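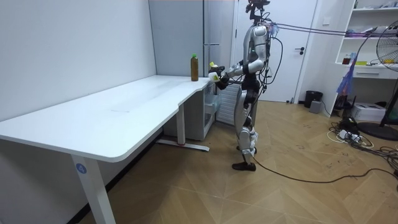 Caron Prutska

Before You Buy a Robot for the House or the Workshop: Plan the Room and the Money

Many readers write to me about which robot they should buy for carrying and tidying. I always answer with another question: where will it stand, and what is already standing there? The price on the page of the seller is only the first line of your budget. I made my own list in August on the back of a calendar, and it was longer than I expected. I give it here with small corrections.

Measure the floor first
Take a tape measure and some painter's tape. Mark on the floor the place where the machine will work and also the place where it will turn. Ask the seller for the width with the arms out. In the brochure you often find only the width with the arms down. Then open every door and every drawer in the room and see if they cross your tape. In my workshop the door crossed it, and I had to move a shelf before I could order anything.

Cables
If the model you want works with a cable, or is held by a line for safety, you must plan the path of this cable as you would plan a water pipe. It should not cross the way to the door. Put the power strips on the wall or under a shelf. I paid 67 dollars for cable channels, hooks and one good power strip with a switch, and it was the best spent money of the whole list. Buy the channel one size wider than you think.

Ask what is in the box
The Waditz shop in Stitville sells a stand for 199 dollars, and for the machine I looked at, the stand was not included. The charger was included, but the second battery was not. Write down these points and ask them by e-mail, so you have the answer in writing:
Is there a charger, and how long is its cord?
Which hands come with it, and can I buy only one hand later?
Who pays the shipping if it must go back for repair?
How long will spare parts be sold?
Can it work without a monthly subscription?

The last one is easy to forget. A small sum every month becomes a big sum in three years, so please count it for three years and write the total next to the price.

Choose the first job before you choose the machine
Write one job on paper, for example "bottles from the desk to the cabinet." Be exact. What is the heaviest thing it must hold? How high is the desk, and how far back do the things stand?

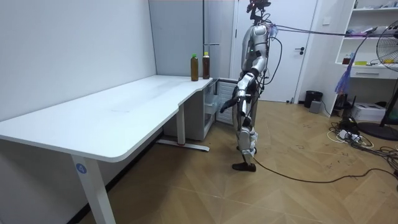
When you have these numbers, compare them with the reach and the load of each model. Take the load with the arm stretched forward, if the seller gives it. For my desk I needed more reach than load, and this took two expensive models off my list at once.

For practice, use plastic bottles with the caps well closed. Glass can wait. Keep papers and phones in another room for the first weeks, and have an old towel near.

Renting
I recommend to rent before buying if there is any possibility in your town. Ask if the rent is taken off the price when you buy later. Ask also who brings the machine up the stairs! In my case delivery to the curb was free, and delivery into the room was extra.

Keep a reserve
I put aside 2,000 dollars which I do not touch for the purchase. It is for repair, for one replaced hand, for the floor if it gets scratched, and for the insurance if they raise it. If this reserve is too much together with the price, I would take a smaller model or wait until next year. Call your insurance before delivery and ask for the answer on paper also.

Small things to add to the list
Felt or rubber pads for the legs of the desk.
Number stickers for tables and shelves, if you have several work places.
A bin close to the work place.
A box with a lid for screws, tools and the manual.

The list for a single arm on a table is much shorter, and I will write it separately, together with my notes on the used ones from Prutska.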